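Search this blog
Type and hit enter

Gripper fingers, round two

OK quick one because I have to be out of the door soon and I promised myself I'd write up the finger swap before I forget what I did. If you read the November post you know the stock jaws on the Vivden gripper were driving me nuts. Wide, flat, rubber pads. Great on boxes. Useless on anything thin lying on a table.

So I got two sets to try. One from Plirkia, short stubby ones with a soft insert. One from Firholm, long black ones that narrow down to a slanted point. Same bolt pattern on both, supposedly. The Plirkia set went straight on. The Firholm set did not, I had to open up one hole with a hand drill and even then the screw goes in with a bit of swearing.

The test is dumb on purpose. Plastic tray on a white table, get a fingertip under the rim, close, lift, put it back down. Tray gets turned to a different angle every time so I can't cheat and just replay the same motion. Anybody who has tried it knows the rim is the whole problem – rounded, shallow, and the plastic is slick enough that it scoots away the moment you push on it.

Plirkia first. Comfortable to drive, very forgiving sideways. But the tips are too thick to get under anything. What happens is you press the tray, the tray slides, you chase it, and then you're at the end of the arm's reach and feeling silly. I got it up 9 times out of 54. Most of those were when the tray happened to stop against something.

Firholm was a different story. Pointed tip goes where you aim it, and you can SEE where you're aiming, which I'd underrated. With the wrist camera looking down between the fingers you get both tips in view plus the thing you want.

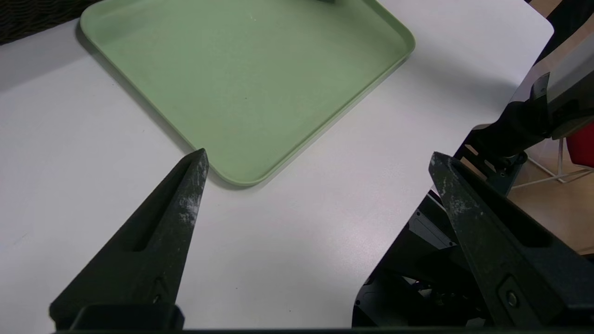 Firholm fingers on, left tip almost at the corner of the tray.

Coming in on a corner works better than coming in on a long side. I don't totally know why. I think because the tray wants to spin and a corner gives it less to spin around? Someone smarter please comment. Anyway I stopped fighting it and now I always go corner first, then slide along to the side once it's lifted a bit.

Downsides, becuase there are some. They mark up quick. Look at the upper edges near the tips, whitish scratches and a powdery look. Doesn't change the grip as far as I can tell but if you like your gear pretty, these aren't for you. Also long fingers mean more flex. Squeeze hard and the tips splay out slightly, so heavier stuff wants to rotate in the grip. For the heavy stuff I'd still use the stubby ones.

Controller notes, short version:

Force limit down low. Lower than you think. On the old setting I shoved the tray clean off the table twice.

Closing speed, I left it alone in the end. Tried slower, just made me impatient.

Redo the tool offset after you swap!! The Firholm tips are a good bit longer than stock and the first thing I did was poke the table. Rangel's software has a tool length box buried in the settings under the second tab. Fill it in. Then save, then check it really saved, since mine didn't the first time.

Camera. I moved the mount back a notch so the tips sit nearer the middle of the view. Before that they came in so low I was basically guessing the last bit. The cost is you see a bar of gripper along the bottom all the time. Fine by me. Glare off the white table is a bit annoying under the overhead light, I might try a mat, but then the tray will grip the mat and the test gets easier and my numbers mean nothing. So maybe no mat.

Verdict for now: Firholm stays on for thin stuff, Plirkia goes in the drawer with the screws taped to it so I dont lose them. Stock pads are somewhere. Haven't run the full set with the long ones yet, only a short session, so no proper number to put next to the Plirkia one. Feels like nearly every try works, but feels like is not a count.

Next I want to do the same thing with a spoon. Flat on the table, no rim at all. If anyone has done that with pointed fingers and no suction, tell me what force you ran.

We use cookies to remember your settings and count visits. Accept / Manage choices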